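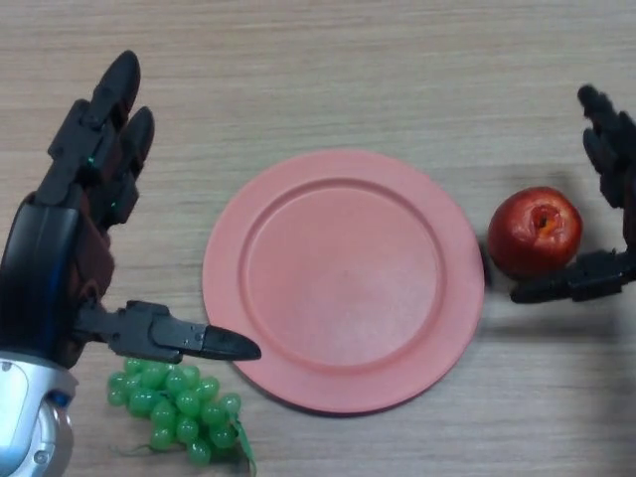

An apple and grapes on a wooden tabletop, with a pink plate.

Members > Newsletter > Storage and Handling

Filed under: Cold Store Notes

Ethylene and mixed loads: revised guidance for shared rooms

Apr 11, 2022

Members using the shared rooms at the Taltov depot have asked whether apples may be held with table grapes between deliveries. The short answer is yes for grapes and no for most of what usually travels with them.

Apples give off ethylene as they ripen. Grapes respond weakly to it, although long exposure can loosen berries and brown the stems. Leafy greens, cucumbers and broccoli respond strongly and will yellow within days. Carrots turn bitter. None of these should share a room with apples overnight, even when the cartons are wrapped.

Humidity is the larger problem for grapes. Stems dry out before the berries show any change, and a dry stem is the first thing a buyer checks. Keep the room at 90 to 95 percent relative humidity and as close to 32°F as the controller will hold. Apples tolerate the same settings, with the exception of a few chill-sensitive varieties. Check the variety sheet before loading.

Grapes packed with sulfur dioxide pads must stay in their liners. The gas bleaches other fruit and corrodes bare fittings – the evaporator brackets in Room 2 were replaced in January for this reason.

The Stukel scrubber now runs for 15 minutes in each hour. Do not switch it off to reduce noise during loading. Its filter is changed after 1000 hours of operation, and the count is written on the card inside the panel door. The Ghaffari ethylene meter has been recalibrated and is back on its hook by the Zumberg dock. Readings go in the room log at opening and closing, in parts per million.

Room 1 holds 136 cartons with the required air gap at the walls. Anything above that goes to Room 2 – call ahead, as space there is assigned by the day.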